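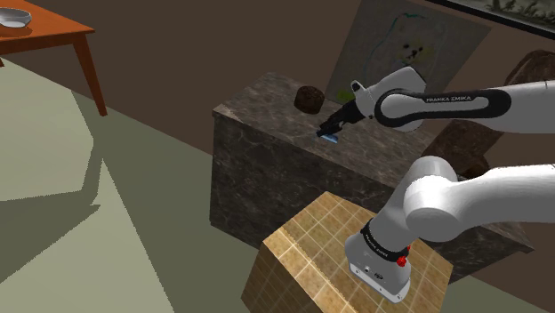
A simulated Franka Emika arm reaching down to a small blue object on a kitchen-style counter.

Countertop clearing (robotics)

Countertop clearing is a household chore used to test robot arms, in which loose items must be picked up and put away. Claims that machines can already do it should be read with care. Much of the published work is done in simulation, where nothing is sticky and a dropped cup costs nothing.

The Fostdale trial, run by Toàn Cao, moved one such program from simulation to a real kitchen. It cleared 17 of 40 items without help -- thin, flat things were the usual failures. Cao's report counted a further four as "assisted", a term it did not define. Vorkstead, which sold the software, disputed the method but has not published its own figures.

No arm in the trial wiped the surface afterwards.

Categories: Domestic robots | Robot manipulation | Housework
Back to top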